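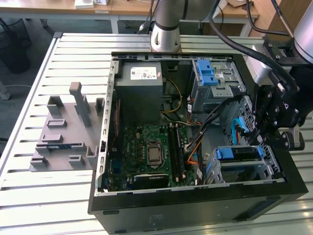
One of the donated towers, side panel off, on the slatted table.

Hello again from the Balleo computer refurbishing project! July went faster than any of us wanted, but we have a good pile of finished machines to show for your grant.

We've now taken in 535 towers from the Tonitz offices, and around 20 are still waiting to be opened up. The rest have at least had a first look inside: power supply, memory, graphics card, then the drives. Drives are where your money went this time (the old ones are wiped or pulled, and most needed replacing).

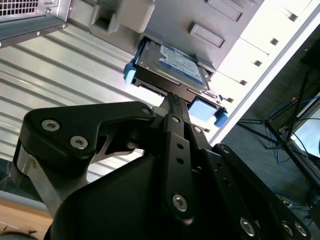
A hard drive in its sled, going into the drive bay.

I've grown very fond of the cases with blue plastic tabs on the drive sleds. The drive sits in the sled, the sled goes into the bay, and you don't spend your morning hunting for tiny screws! Grigore timed a swap at 6 minutes, cables included, but he was showing off.

The slow part is still wiring. Those bundles of yellow, orange, black and red sprawl right across the middle, and Erlinda wants them tied back before any panel goes on. She's right, so I've ordered more ties out of the supplies line. 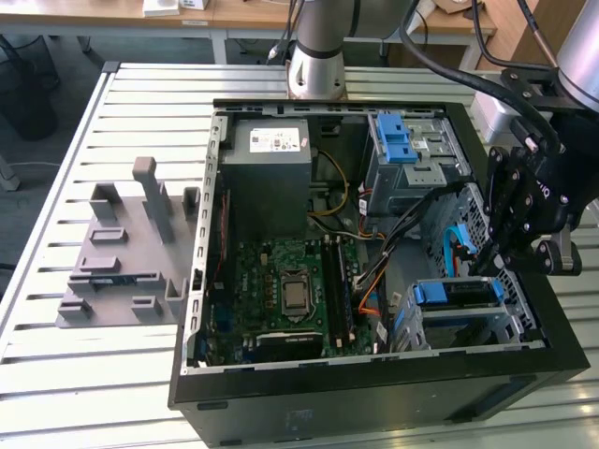
Drive bays at the right, power supply at upper left.

Next up: 15 machines for the Athumani library. We're a bit short on memory for those, and I'll send the revised parts budget once Wilfredo has prices.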